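Living room and sewing corner — yearly home safety check, with my comments
Ballberg house, ground floor, 22 May 2023

I do this once a year for our renters insurance and mostly for my own peace of mind. The form is the one the Hemmin tenants' group hands out, and I've typed my answers under each item because the boxes on the printed sheet are the size of a postage stamp. OK means OK, FIX means I have to do something, WATCH means I'm leaving it alone for now but I want to see it again next time.

1. Clear path from the room to the outside door
OK. I walked it with the lights off and only bumped one thing, which was my own gym bag, and that has since been moved. The door opens all the way and the latch catches without a shove.

2. Windows open, close and lock
OK, with a grumble. The window behind the sofa sticks when the weather turns damp, and it took me two tries to get it up. I rubbed a candle stub along the track and it slides much better now. If it's stiff again in the fall I'm calling the landlord, Jasitz Rentals, and they can come do it properly.

3. Smoke alarm tested
OK. Loud! The neighbors' dog had opinions. New battery went in back in April, so I'm not touching it again until next spring.

4. Outlets and power strips
FIX. The strip by the sofa had the lamp, the phone charger and the space heater all on it, and the heater has no business being there. It now goes straight into the wall or it doesn't go on. I also found a brown mark on one of the old strip's sockets, so that one is in the trash. New one is on the shopping list, the kind with a switch.

5. Heater and anything hot kept clear of fabric
WATCH. The heater stays a good arm's length from the sofa, I checked. My trouble is the iron. I like to press things flat at the big table while I'm working, and I'm forever setting the iron down wherever there's space. The form says "heat-resistant rest, every time," and I've written that on a sticky note where I'll see it.

6. Worktable: stable, surface clear, covers not slipping
FIX, but a small one. The table doesn't wobble at all, I leaned on every corner. The quilted cover with the stars is the part I'm unsure about. I love it and it saves the top from scratches, but a cover that size can creep, and if it creeps then whatever is sitting on it creeps too. I pulled on it from each side. Three sides held and the one nearest the door gave a little, so it's getting a strip of non-slip mesh underneath.
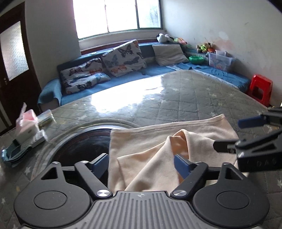
Item 6, the big table with its star-patterned cover. Peach cloth still to be folded.

The cloth lying there in a heap is what I mean by "surface clear," and I'd have marked myself down for it if I were somebody else's inspector. A bunched-up cloth hides things. I have put my hand down on a seam ripper that way, and I don't recommend it. New house rule: shake it out, fold it, and then look for pins before it goes in the drawer.

7. Pins, needles, blades and scissors put away
FIX. I ran the magnet over the rug and got more pins than I'd like to admit to. The rotary cutter was closed, good, but the spare blades were loose in a cookie tin with the buttons. They're in a proper case now. Scissors live in the top drawer with the points facing back.

8. Sofa and other furniture
OK. The blue sofa is sturdy, feet all there, nothing poking through the seat. I pulled it forward and vacuumed behind it while I was at it (lint is on the form too, under "things that burn," fair enough). The tall shelf is strapped to the wall and I gave it a tug to be sure.

9. Rugs and trip hazards
WATCH. One corner of the rug by the brown door likes to curl up. I've flipped it and put the heavy dictionary on it overnight, and if that doesn't do it I'll buy carpet tape at Diltley Hardware.

10. Lighting over work areas
OK in the daytime. The window gives me plenty for hand sewing. Evenings are another matter, and I catch myself squinting, so a clamp lamp would be nice. Not a safety failure exactly, but the form has a line for "could be better" and I've used it.

11. First aid kit within reach
FIX. Found it, opened it, no bandages left. Plenty of safety pins though, which I have now moved to the sewing drawer.

Still to buy: power strip, non-slip mesh, bandages, maybe the lamp. I'll recheck items 4, 6, 7 and 11 once the shopping is done and initial them on the paper copy.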